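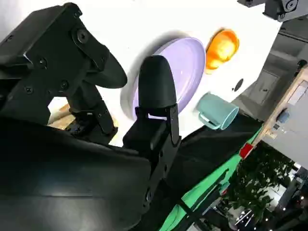
Torov two-finger gripper: a long-term review, with one dropped mug

Rating: three and a half out of five, and it was four until January

I bought the Torov to clear a table. That was the whole plan. Plates, cups and mugs go from the tabletop to a rack, over and over, so that we can find out what a cheap gripper does when it's asked to do something dull for a long time. It does it pretty well, and then one afternoon it lets go of everything it's holding and reports that all is well.

First the good parts, which are real. The fingers are black metal plates with big rounded pads on the ends, and the pads are the best thing about the product. They're thick, they grip without squeezing, and they've got enough give that a slightly crooked approach still ends with a cup in the air. Light plastic cups, which my previous gripper treated as a personal enemy, come up nicely. Mugs are fine by the body and mostly fine by the handle. A mug on its side is harder, but I've had plenty of clean picks from that position once I stopped trying to be clever about the angle.

Plates are another matter. The Torov can pick up a plate by the rim if you come in low, and it has opinions about what "low" means. The body of the gripper is bulky, and on a shallow approach you run out of room between the housing and the tabletop well before you run out of ambition. Plan on tilting the wrist a lot. The housing has a nice slight gloss to it that shows every time you got this wrong.

Setup took me an evening. The manual is short and cheerful, and explains the mounting pattern twice and the error codes not at all.

Now the fault. On cycle 321 of an ordinary run, the gripper had a mug a hand's width over the table when the fingers opened. They opened smoothly, all the way, as if somebody had asked them to. The mug hit the tabletop and rolled. The arm, which had been told the grip was good, carried nothing at all to the rack, placed it there with great care, and went back for more. It did this five times before I noticed. My log for that period is the most successful stretch of the whole month.

I spent the following weekend on it. The short version is that the gripper's controller restarts if the supply voltage dips, and when it restarts it goes to its home position, and home is fully open. While this happens it keeps sending the last status it had, so the arm hears "object held" from a gripper that is holding air. In my case the dip came from a power connector that had worked itself a little loose. Ten seconds with a screwdriver would have prevented it. But I'd like a device whose job is holding things to have a different idea of what to do when it gets confused.

It's also a safety matter, and I'd be less amused if I handled anything heavier than tableware. The homing move is not slow. It ignores the speed and force limits you've set, because at that moment it hasn't read them yet. If your fingers are near the linkage when it restarts, your limits aren't protecting you. I've stopped reaching in to straighten a cup while the arm is powered, a habit I should never have had and had thoroughly.

Torov support answered quickly and politely. They told me the behavior is as designed, and that a setting for "hold on restart" is planned. They didn't say when. They did suggest I check my connectors.

What I've changed:

Strain relief on the power lead, and a proper locking connector in place of the one in the box.

A width check 20 milliseconds after lift, and again before the arm moves sideways. If the reading hasn't changed at all between the two, down to the last digit, I treat it as stale and stop.

A separate supply for the gripper. The Bivudov brick I use cost 51 dollars and has been boring ever since.

With all that in place I haven't had another drop of this kind. I still get regular ones, where a pad catches a rim badly and a cup skates off toward the edge, but those show up in the log as failures, and I can live with them.

Should you buy it? For light objects on a table, with nobody's hands nearby, yes, if you're willing to do the wiring again yourself. The pads alone nearly justify the price. If you want to lift anything that would hurt on the way down, wait for the restart setting, or look at the Skultivgate, which costs more and has uglier fingers but stays shut when the power blinks.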